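Notebook, Kesach bench, Saturday

Third go at sorting out the prop food and the baskets. I still don't believe the inventory, and I am writing down why before somebody "fixes" it again.

The sheet says 2,394 pieces across all the bins. The sheet before that said 2,030. Nothing was ordered in between that I can find. Either the Lirkitz delivery got entered twice or somebody started counting loose bits as pieces. My money is on the second, but I have no proof and I'm not going to write it up as if I did.

Looked at the labels next. "Potato / roll" is a single line on the sheet, which tells you how much confidence went into it. I asked for two lines last time and got one line with a slash. A lumpy yellow-brown thing about the size of a roll will go in either bin depending on who is holding it. Suggest we stop pretending and call the bin "lumpy, yellow" until there's a reference set. Same problem with the round white ones. Egg? Onion? Mushroom cap? The sheet has all three and I could match any of them to the same piece.

Baskets. The Edo write-up claims wicker is "gentler" than the plastic tubs and wants us to switch over completely. Gentler how? There's no test in it, just the word used 7 times. What I can say from handling our own:

- small stuff wedges at the corners where the side turns into the end panel
- crumbs and dust go down between the strands and stay there
- round things don't sit still on it

None of that is a reason to throw them out. It is a reason not to buy more on the strength of one write-up. The tubs are ugly but I can wipe them.

The Wei bin is the only one where the count and the sheet agree, at 1,462. I don't trust that either -- it's the bin we open least, so it may just be an old number nobody has touched. Needs a real count.

Left to do:
recount Wei bin, two people, separate tallies
split potato / roll or rename it
find the Lirkitz packing slip (check behind the drawer, again)
brush out one basket, see what comes out, write it down this time

Not signing off on the basket order until the last one is done. Ask me again after the recount and I may still say no.

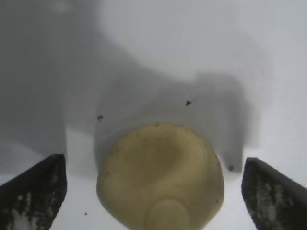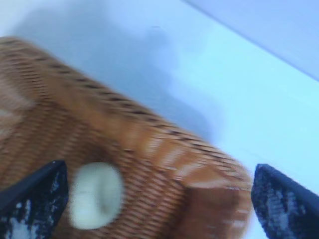 Top: one for the potato / roll argument. Bottom: wicker basket with one of the round white ones.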